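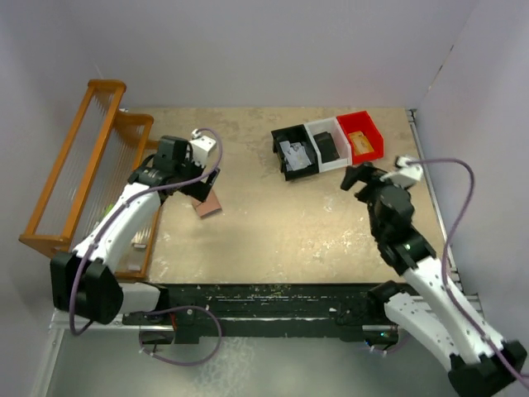

Flollach to reopen furniture repair workshop

26 January 2018

The furniture repair workshop in Flollach will reopen next month after a break that began in August, when the heating in the old premises failed. It has moved to two ground-floor rooms on the market side of the town hall.

Residents can bring in chairs, stools, small shelves and other household pieces that one person can carry. Larger items — wardrobes, beds, dining tables — will not be accepted for now because the new doorway is too narrow.

The workshop took in 291 pieces in its last full year, according to its manager, Rima Rawashdeh. Most needed new glue in the joints or a replacement rail. "Chairs are the bulk of it," she said. "People lean back on them and the back legs go."

Repairs are free, but owners pay for wood, screws and finish. Each household may leave up to three pieces at a time. The town has set aside 800 square feet for storage next door, and anything not picked up within 26 days of a repair will be offered for sale.

Aicha Benkirane, who taught the evening classes at the old site, will return to teach basic joinery and chair caning. Class dates have not been set. Sign-up sheets will be at the town hall front desk and at the library in Jutau.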